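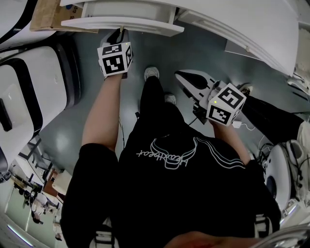
A hand-held gripper in each hand, with a marker cube on top of both.

Can a machine do it yet? Picking up off the floor

Readers ask us this before every December, when the sales start. The short answer for most homes is still no.

What works now: floor vacuums and mowers. They do one job on one kind of surface, and they do it well enough if you clear the way first.

What half works: picking up toys, shoes and socks. Shengli Lu in our workshop has followed this for 4 years. Machines learn the grip from people who do the chore over and over with grippers in their hands. Hard things with a clear edge go best. Thin cloth is still slow.

What doesn't: cables, drawers that stick, anything under a sofa.

Before you spend over $2000:

Ask to see it work in a room like yours, with your kind of floor.
Tie up loose cables and lift them off the floor.
Leave drawer fronts clear so an arm can get at them.
Keep the long-handled grabber. It costs little and needs no updates.

Next week: folding towels, by Frida Hedegaard.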